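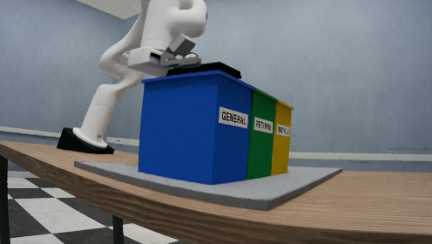 Maluvdale Students Open Entries for Simulated Sorting Challenge

MALUVDALE, 13th December. The robotics club at Maluvdale Technical College has opened entries for its first sorting challenge held entirely in simulation. Teams of up to 6 students will write the control program for a robot arm working at a three-part bin unit. The same arm, bench and bins will be supplied to every team as a ready-made scene, and no team will need hardware of its own.

The challenge is called the Dreleck Bench. It grew out of a course project by second-year students, who built the virtual workspace over two terms and have been testing it with classmates since July. The sections of the bin unit are marked GENERAL, RETURNS and RECYCLE. Each run gives the program a list of items and a target section for each one. The program must move the arm to the item, close the gripper, lift, and release over the right section.

"We wanted a task that a first-year can understand in a minute and still be working on a month later," said Nisreen Sfeir, president of the club. "Moving the arm to a point is easy. Picking up something thin and flat that is lying on another surface is where most programs fail, and we spent a lot of our own time stuck there."

Each team will be scored over 32 runs. Starting positions will change between runs, and teams will not see the scoring positions in advance. A run is worth full marks if every item ends up in its assigned section. Points are taken off if the arm hits the bin unit or the bench, and a run that goes over the time limit is stopped and scored as it stands. Ties will be settled by total time.

Teams may use the motion planner that comes with the scene or write their own. Learned controllers are allowed, provided the training code is handed in with the entry. Programs must run on the college's lab machines without a network connection.

Mimoza Georgiev, who teaches the automation course and supervises the club, said the move to simulation was a practical one. The college has one teaching arm, and in past years students booked it in short slots that were often taken up by setting out the bench again after a failed attempt.

"A student can now try something at home, see it go wrong, reset and try again," Georgiev said. "They come to the lab with better questions. I also get to read more of their code, which I didn't always manage when we were all standing in line for the arm."

The winning team will receive lab time on the teaching arm during the spring term and will be asked to repeat the task there with real objects. Sfeir said the club expects some loss of accuracy in the move and plans to publish both sets of scores.

The scene was built with support from Cellen, a local software firm, which provided server space and reviewed the students' scoring code. Mladenović, a machine shop in Maluvdale, is making the physical bin unit for the spring session.

Entry is open to all students at the college and to students in their last two years at high schools in the county. There is no fee. Each team needs one adult contact, who may be a teacher or a parent. Teams without programming experience can sign up for an introductory class of 45 minutes, offered in the automation lab and repeated online. The class covers loading the scene, sending the arm to a position, and reading the score file.

Entry forms, the scene files and the full rules are available from the club's page on the college website or at the automation lab office. Questions about entries should go to Nisreen Sfeir at the robotics club. Press inquiries and requests to visit the lab should go to Mimoza Georgiev through the college's main office.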